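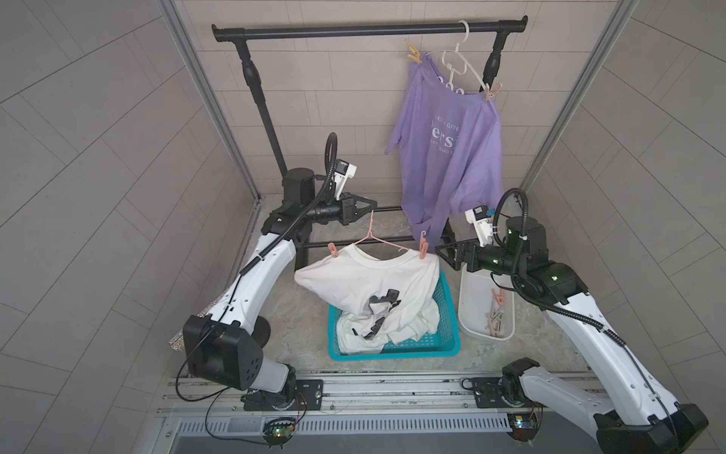
Noreen Ansari asks whether the clothespins are needed at all, as the shirts stay on their hangers without them once they are dry. They do, but a damp T-shirt is heavier than a dry one, and the neckline takes the load. Pins at the shoulders hold the shirt square on the hanger until the fabric has set. Use them for every jersey item in this section.

4. Hanging T-shirts on the Gidum rack

4.1 Before you start

Assemble the rack as described in section 3. Both end caps must be pushed fully onto the top rail. Stand the rack on a hard, level floor with the base frame flat at all four corners.

You will need:
the laundry basket with the spun items
one hanger per shirt, plastic or coated wire
2 clothespins per shirt
a shallow bin for the spare pins

Place the basket in front of the base frame and the pin bin beside it.

CAUTION: Do not hang items that are still dripping. Spin them again first. Water collecting inside the base frame will mark stone and tile.

4.2 Putting the shirt on the hanger

1. Take one shirt from the basket. Leave the lower half in the basket while you work so that it does not touch the floor.
2. Find the neckline and turn the printed side toward you.
3. Pass the hanger in through the neckline, one arm at a time. With a wire hanger, tilt it instead of stretching the collar.
4. Settle the shoulder seams along the hanger arms. The hook should stand upright in the middle of the neckline.
5. Clip one pin over the fabric and the hanger at the left shoulder.
6. Clip the second pin at the right shoulder, at the same distance from the hook.

Note: Keep pins off printed areas. A pin closed on a damp print can leave a dent that ironing will not remove.

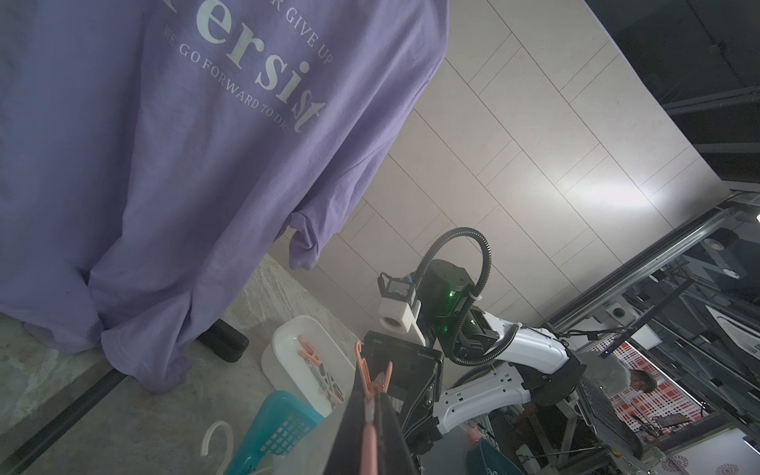 4.3 Placing the hanger on the rail

1. Hold the hanger by the neck, just under the hook, and lift the shirt clear of the basket.
2. Set the hook over the top rail from the front. Do not drop it on, as this chips the coating.
3. Pull the hem down lightly with both hands. Open any sleeve edge that has rolled up.
4. Leave a gap of 14 cm before the next hanger.

Start at one end of the rail, then load the other end, and fill the middle last. The rack is less stable with all the weight on one side – this applies mainly to long items.

Note: Colored pins may transfer dye to white fabric on first use. Rinse new pins in lukewarm water and let them dry.

4.4 Taking the shirts down

1. Check the shoulder seams and the underside of the hem. These dry last.
2. Open each pin fully before removing it. Do not pull the shirt out from under a closed pin.
3. Return the pins to the bin. Discard any with a weak spring.
4. Lift the hanger off the rail and slide the shirt off downward.

If a shirt has dried with a crease across the front, mist it and hang it again for 25 minutes.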